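Hand gripper station, bench 2: cable and marker plate service
Onditz cell, notebook p. 83
May 2025
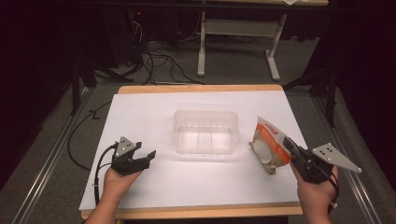

Both grippers in hand at the white top, clear bin in the middle, food bag in the right one.

Right side was dropping its pose again, mostly when the wrist rolls outward. Left fine all morning. Swapped the USB ports at the box first, no change, so not the port.

Plate on the right gripper had play in it. Tiny, you feel it more than see it. Two of the 4 screws backed off nearly a full turn. Took the plate off, cleaned the old threadlocker out, fresh drop on each, back on. Snug only, last time someone cranked them and the plate bowed. Left plate checked while I was there, tight.

Re-ran the static check after. Gripper clamped in the block, 1000 samples, spread back to where it was in Febuary. Ran it a second time with the cable pulled sideways by hand and it stayed put. Good enough.

Cables next. The right one gets yanked every time you reach for the far side of the bin. Put a velcro tie at the forearm and left slack past the wrist. Don't zip tie it, the jacket on the old one split exactly at the tie. Spare is in the Quintero drawer, tagged 518. Only one left, need to order.

Finger travel: full open and full close on both, zeroed again in the Vultness tool. Right was reading slightly closed when it was open. Save the offsets BEFORE you unplug, I lost the first set and had to do it over.

Glare off the white top still bugs me. Haven't proved it does anything to tracking. Matte sheet from Danon is supposed to be on its way, will try that before touching exposure.

Soft bag is a decent test for the finger zero btw. If the offset is wrong it either slips or gets squashed. Keep one at the station.

To do
- order right side cable
- recheck plate screws end of next week, both sides
- floor cables on the left want a cover or at least tape, caught my foot agian
- write the offsets on the inside of the box lid
- matte sheet when it shows up, then redo static check and log it on this page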